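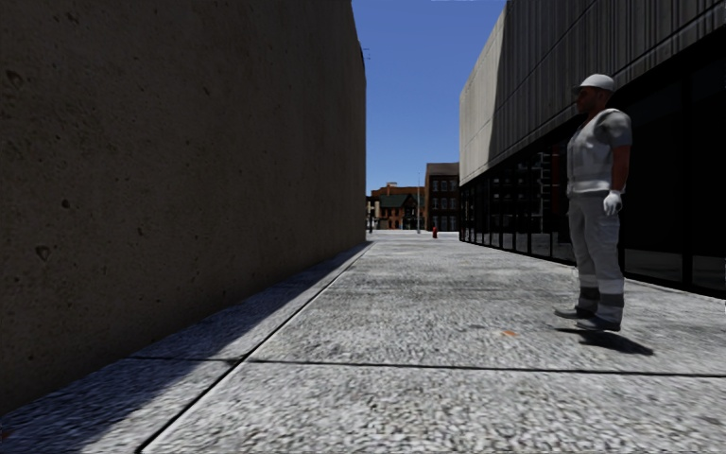 The mount is the first thing to suspect, according to Maëlys Bodin, and the software the second. She has held to that order through three rebuilds of the Predasa sidewalk unit, and the service log at Okaris mostly bears her out.

Last updated: December

The Predasa is a four-wheeled delivery machine with a forward stereo pair on a short mast. Okaris brings each unit in for service every 2000 kilometres. Wheels, bearings and battery take up most of the morning. The afternoon goes to the cameras, and that part of the job is done largely indoors, against a rendered city block maintained by Aditz.

The procedure begins on the bench. Anas Tannous removes the mast cover, checks the two clamp screws for paint-mark alignment and refits them to the specified torque. A printed target board goes up on the wall and the pair records 300 frames while the mast is turned through its range by hand. The solver returns focal length, distortion and the rotation between the two lenses. Reprojection error above the limit sends the mast back to the start.

The new values are then loaded into the simulator. A virtual Predasa with the same lens model is driven along the block, and the navigation stack runs on the rendered images as it would on live ones. Positions in the render are known exactly, so any range error belongs to the calibration or to the code behind it.
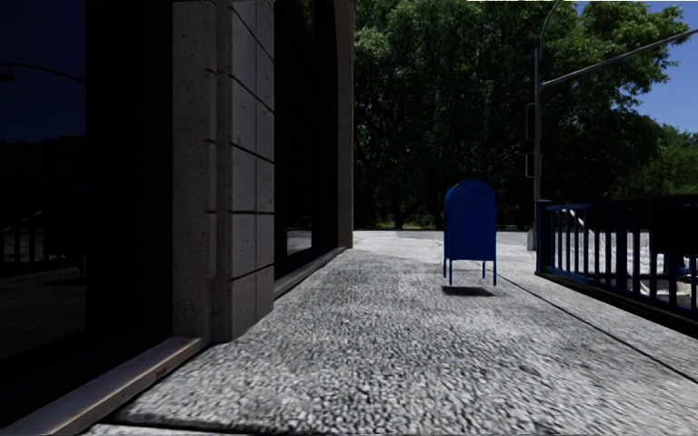 Range error is logged at 32 checkpoints. The early ones are easy: flat paving, good light, plenty of texture for the matcher. Trouble tends to appear beside dark glazing, where a reflection can be matched as if it lay behind the wall plane. A well-calibrated pair rejects most of these points. A pair with a slightly rotated right lens accepts them in clumps, and the planner drifts toward the building to use space it does not have.

Railings are the other standard check. Evenly spaced bars give the matcher several equally good answers, and a small vertical misalignment makes it choose the wrong one. Bastien Le Goff, who wrote the current checkpoint list, placed a run of them alongside railings after a unit in Ferrand came back with scrapes down one side panel.
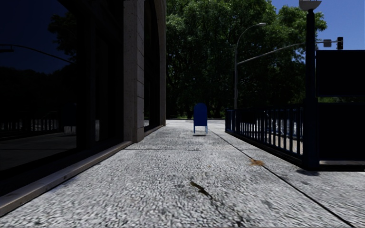
Simulated block: blue mailbox on the sidewalk, railing to the right.

Isolated street furniture is scored separately. The planner must place the object's near face within tolerance and pick a side to pass on before the stopping distance is reached. Changing its mind once is allowed. Twice is a fail, and the log is kept for Bodin.

A unit that passes goes outside for a single lap of the yard at walking pace. One that fails goes back to the clamp screws. Tannous replaces them at that stage whatever their condition, along with the rubber isolator under the mast foot, which hardens in cold weather and lets the whole assembly settle to one side.

The bench solve is then repeated in full. Partial recalibration was tried and dropped.

Related
- Wheel bearings on small outdoor platforms: grease intervals
- Torque marks and how to read them
- Loïc Charpentier on battery storage below freezing

Contact the editors | Copyright, all rights reserved | Back to top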